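宿舍公共洗衣房洗衣篮的使用与摆放改进
课程实践报告

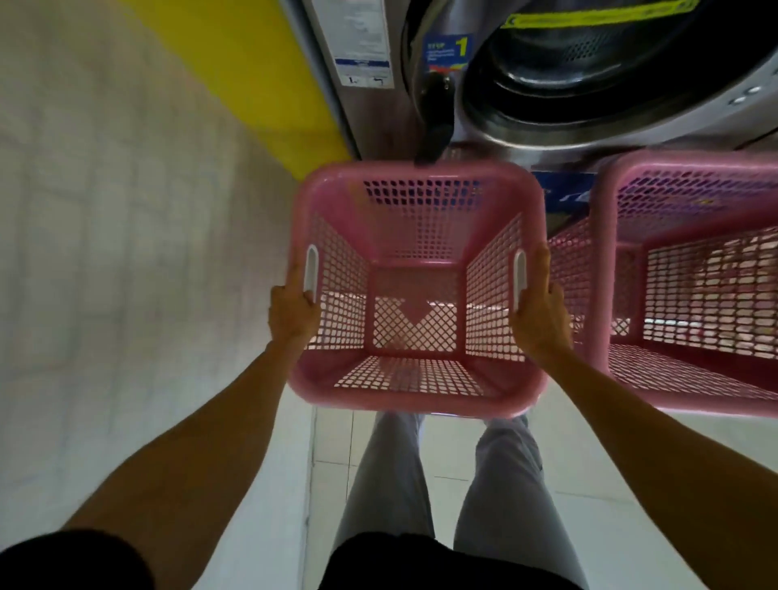 一、为什么选这个题目

我来这里学习以后，一直住在 Sasdale 学生宿舍。我们这栋楼的洗衣房在一楼，全楼的人共同使用。开学的时候，老师要求每个同学找一个身边的小问题，观察它，然后提出一个可以做到的改进办法。别的同学选了食堂排队和自行车停放，我选了洗衣篮。

题目听起来很小，但是我自己每个星期都遇到这个问题。洗好的衣服没有人来拿，后面的人只好把衣服取出来，放在机器上面或者窗台上。有的时候袜子掉在地砖上，主人回来找不到，就在楼里的聊天群里问。如果每台机器前面都有一个合适的篮子，这样的事情应该会少一些。

二、观察的方法

我用了两种方法。第一种是自己去洗衣房坐着看，每次一个小时，分别选在早上、下午和晚上。第二种是发一份简单的问卷，贴在聊天群里，收回来96份。问卷一共有五个问题，问大家用什么东西装衣服，多长时间洗一次，有没有丢过小件衣物，等等。

另外，宿舍管理处给了我一份洗衣机的使用记录，这一个学期一共是2435次。这个数字只能说明机器用了多少次，不能说明是谁用的，也不能说明衣服在机器里放了多久，所以我只把它作为背景材料。

三、篮子的选择

宿舍原来有几个布袋，挂在门后面。布袋的优点是可以折叠，缺点是口太软，一只手要撑开袋口，另一只手才能放衣服。从前开门的洗衣机里取衣服，人要弯腰或者蹲下来，这时候再用一只手撑袋口，就很不方便。问卷里也有好几个同学写了这一点。

所以我们换成了塑料的篮子。我比较了两家店的产品，最后在 Haslam 日用品店买了粉红色的网格篮。选择它的理由有下面几个方面。

首先是通风。篮子的四面和底部都有小方孔，湿衣服放在里面，水汽可以散出去。同时因为孔比较小，袜子一类的东西不容易漏出来。

其次是拿的地方。篮子两个短边上有长圆形的手孔，孔里面有一圈白色的塑料衬。两只手可以从上面伸进去握住，手指绕过白色的部分。我以前用过没有衬的篮子，衣服重的时候手指会被边缘压得很疼，走到三楼手上就有一条红印。

再次是形状。篮子的四面是斜的，上面的口比较大，放在洗衣机前面的地上，衣服可以直接从机器里拉出来落到篮子里。篮口有一圈又厚又圆的边，摸起来不刮手，毛衣也没有被勾住。

颜色不是我们特别选择的，店里当时这个颜色的数量够。后来我发现颜色明显也有好处，篮子如果被人带到楼上房间，很容易认出来是洗衣房的东西。

四、摆放和使用的规则

开始的时候我把篮子都叠在门口，以为这样最整齐。可是第二天再去看，篮子已经散在各个地方，有一个在走廊里。我想了一下，觉得原因是门口离机器太远，大家抱着湿衣服，不愿意先走过去拿篮子。

后来我改成把篮子放在机器的脚边，并且在墙上贴了一张说明，内容如下：

1. 取衣服之前，先把篮子放到机器门的前面。
2. 如果前一个人没有来，请把他的衣服放进篮子，再把篮子移到旁边，不要放在机器上面。
3. 篮子不要带回房间过夜。
4. 深色衣服掉色的时候，用完请把篮子冲一下。
5. 搬的时候用两只手，两边的手孔都要握住。

第五条是后来加上去的。有一个晚上我看见一位同学只提着一边，篮子倾斜，衬衫从另一边滑了出去，只好再洗一遍。

五、结果

规则贴出来以后，我又观察了一段时间。放在机器上面的衣服明显少了，窗台上也基本没有了。聊天群里找袜子的消息还有，但是多数都在篮子底下找到。

不过也有没有解决的地方。周末晚上洗衣服的人特别多，篮子不够用，有人又开始把衣服堆在一起。第三条规则遵守得不好，我去三楼的时候看到过两个篮子在房间门口。还有同学提出，男生和女生的衣服被陌生人拿出来，感觉不太舒服。这个意见我觉得很有道理，可是用篮子解决不了，可能需要给大家发一个洗完的提醒。

六、费用

这个小项目的预算是363元，由班级活动费支付，包括篮子、说明纸和塑封。布袋没有扔掉，洗干净以后放在柜子里，给需要外出的同学使用。

七、不足和以后的打算

我的观察时间不够长，而且我自己坐在洗衣房里，别人看见我，可能会比平时更注意。问卷也是愿意回答的人才填写，不爱在群里说话的同学，他们的想法我不知道。

如果暑假以后还能继续，我打算在八月新生来之前，把说明翻译成三种语言，因为现在的说明对刚来的同学有一点难。隔壁的 Rallow 楼也来问过篮子是在哪里买的，他们的洗衣房比较窄，机器前面只能放一个篮子，摆放的方法要另外考虑，我已经约好下个星期去量一下地面的尺寸。

2022年6月17日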